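Plellow travel award – who's applying, and is six weeks in Doveck worth it?
Student Life > Scholarships and Study Away
Started January 9, 2023

inkwell_ari
I got the email this morning that the Plellow award is open again and I have been grinning ever since! Background for anyone new: I'm a junior at Ladska, radio major, theater history minor, and the summer program in Doveck is six weeks of nothing but old plays, old buildings and a weekly workshop at the local station. The award pays $2452 toward it. I've wanted this since freshman orientation, when Arif Cassim came and talked about his summer there and played us a piece he'd recorded backstage.
So who else is going for it? And has anyone here done the program? Tell me everything – housing, food, how much reading, whether you slept.

marginalia
I went last June! Do it. The reading is heavy for the first ten days and then it eases off once rehearsals start. You get a single room in Roy House, shared kitchen, one oven that runs hot. Bring a real raincoat. I cried at the final performance and I was only holding a lantern.

tbone_copydesk
Going to be the grump. $2452 sounds great until you price the flight. My roommate was out of pocket for most of the airfare plus meals on weekends, which the program doesn't cover. If you're radio, you could stay here, take the paid summer desk job at the campus station and come out with clips and money. I'd think hard about it.

inkwell_ari
That's fair, and I did think about the desk job. I did it last summer though, and loved it, and I'd be doing the same shifts again. The Doveck station lets students make a full half hour on any subject they like. A full half hour! Here I've never had more than four minutes.

marginalia
tbone, weekend meals were cheap if you cooked. Five of us pooled money for groceries and took turns. I spent $116 on food outside the program the whole time and I was not suffering.

tbone_copydesk
OK, lower than I expected. What about the flight?

marginalia
$605 each way, and I booked late. People who booked early did better than me.

tbone_copydesk
So $1210 before you've bought a coffee. Like I said.

gullsandbuses
Different question from a nervous sophomore. Does the essay have to be about theater? I'm in communication studies and my minor is Spanish. The page says "a text, place or voice that changed your direction" and I can't tell if they want Serious Literature.

inkwell_ari
I asked Ariel Belmonte in the study away office the same thing! She said any text at all, and that she's read good ones about a cookbook and a bus timetable. The limit is 600 words and she was firm about that one. Mine is at 564 and I'm scared to touch it.

gullsandbuses
A bus timetable!! OK, I'm in. My grandmother's radio soap it is.

quietcarriage
I disagree a little with the "any text at all" advice. I applied two years ago with something very personal and didn't get it, and the feedback was that they couldn't see what I'd do once I was there. Write about the soap, but save your last paragraph for Doveck. Name a play on the summer list, or a person at the station you want to learn from.

marginalia
Seconding this. Mine was half childhood library, half "I want to see how a small company does five parts with three actors." I think the second half did the work.

gullsandbuses
Thank you both, that's so useful. Rewriting tonight.

tbone_copydesk
For the record I hope you all get it. I still say ask about the airfare fund before you sign anything. It's a separate form and it closes earlier than the award does.

inkwell_ari
Wait, there's an airfare fund? Where??

tbone_copydesk
Second floor, same office as the award, paper form only. You need a letter from your department.

inkwell_ari
You have been sitting on this the whole thread! Going over there after my last class. I'll ask Ariel whether one letter can cover both applications and report back – and marginalia, I'm going to need your packing list, raincoat included.

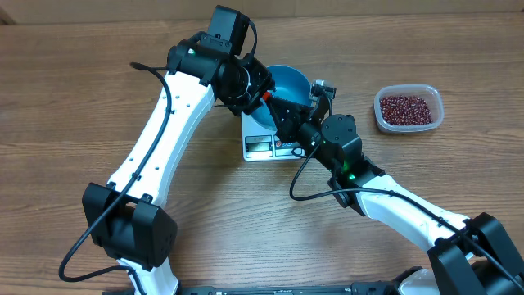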